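Accueil | Forums | Cuisine et salle à manger | Membres | Aide

Sous-verres : utiles ou décoratifs ?

tilton_bis
11 mai 2022
J'ai payé 650 pour une table Eynon et je passe mes soirées à surveiller des verres. Mes invités posent tout à côté du sous-verre, avec une précision qui force le respect. Vous faites comment ?

Marmotte893
Tu achètes une table moins chère. Le sous-verre protège surtout la conscience de l'hôte.

adus_et_coutumes
Pas d'accord. Sur du bois huilé, une auréole part mal. Sur un plateau gris façon bois, en revanche, je dormirais tranquille. Sous-verres sur les deux premières, tasses sur la dernière :

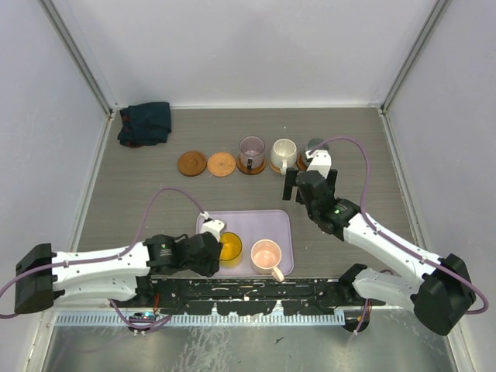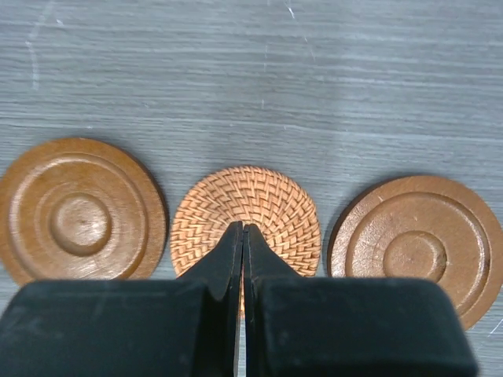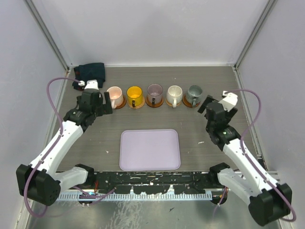

Marmotte893
RE : Sous-verres : utiles ou décoratifs ?
Sur la deuxième, il y a quand même des rayures blanches. Le sous-verre n'a jamais rien fait contre les rayures. Il en fait même, quand un grain de sel se glisse dessous.

adus_et_coutumes
Feutrine collée au dos, 2 minutes de travail. Les miens tiennent depuis septembre.

tilton_bis
Et le liège Tisuren ?

Marmotte893
Il colle au verre, se soulève avec, puis retombe dans les olives. Prends une nappe.

tilton_bis
Une nappe sur une table à 650. Ma belle-mère serait ravie.

Imprimer | Envoyer par e-mail

Sujets récents
- Nappe enduite : le retour ?
- Auréole blanche sur chêne huilé
- 10 tasses, un seul crochet
- Table Eynon : rallonge bloquée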